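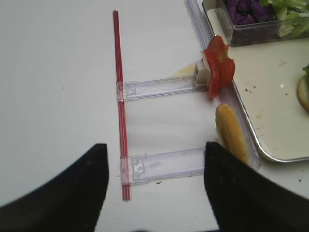
Skolthorpe, 9/16/18

The Collau River Film Series: your questions, our answers

What is the series, exactly?
Six weeks of documentaries about rivers and the people who fish them, swim in them, argue over them and clean them up. We show them at the Escobar, the old single-screen theater on the river side of Skolthorpe, and after every film we keep the lights up and talk. It's our favorite thing we do all year and we're so happy to be back!

What's playing on opening night?
"Below Tarex," a 94-minute film about the Tarex dye works upstream and the long push to get its settling ponds emptied and lined. Parts of it are tough to watch. The underwater footage from the spring after the ponds came out is gorgeous on a big screen, though, and the mussel survey near the end got applause at our preview.

Will it be dry and full of chemistry?
There's some chemistry, and the filmmakers explain it well (the bit with the dye tablets in the bathtub is worth the ticket). Mostly you're following neighbors who read permits at the kitchen table and kept showing up at hearings. Their petition had 2939 signatures by the time the state took a look. 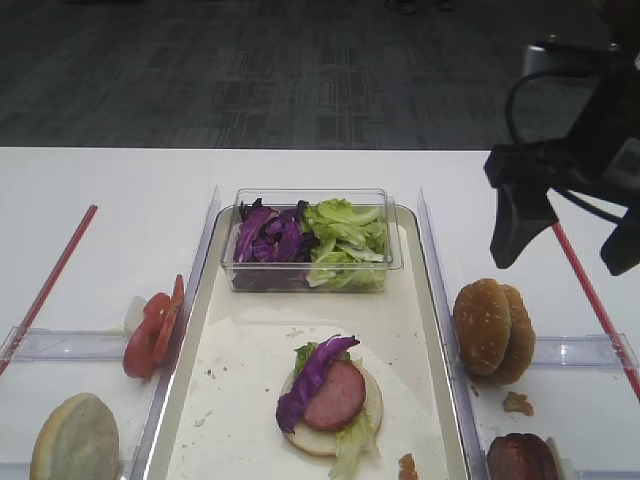

One reader wrote in to say that she grew up a mile below the works, saw the preview, and wished it had spent longer on the workers who lost their shifts when the dye line shut down. We passed that along, and we'd love to hear more of it at the talk after the show.

How many seats are there?
The Escobar holds 600, counting the balcony. The balcony rail is low, so please keep little kids downstairs.

Can I bring children?
We think ten and up is about right for "Below Tarex." There's one scene with a large fish kill. The otter film in week four is great for everybody.
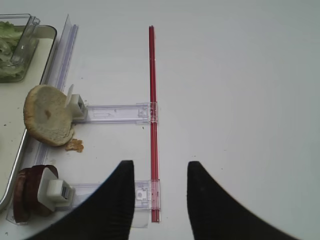 Shredded lettuce in a clear container

Do I have to stay for the talk?
You can slip out whenever you like. But do stay if you can! Last season's talk on the lower dam went on so long that we had to move it out to the sidewalk.

Are the films captioned?
All of them are, in English, and the theater has headsets at the box office. Ask for one before you sit down.
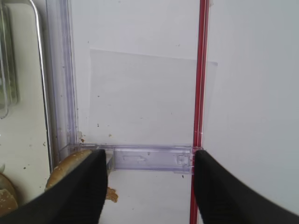 Can I get my own well water tested through the series?
We don't do testing ourselves. The county office hands out sample kits, and 169 households along the Collau have used them so far. We'll have the order form on the lobby table.

I missed a film. Will you show it again?
We repeat two titles every March, picked by ballot. Vote in the lobby on your way out, or drop your slip in the box by the theater door any time before the last show.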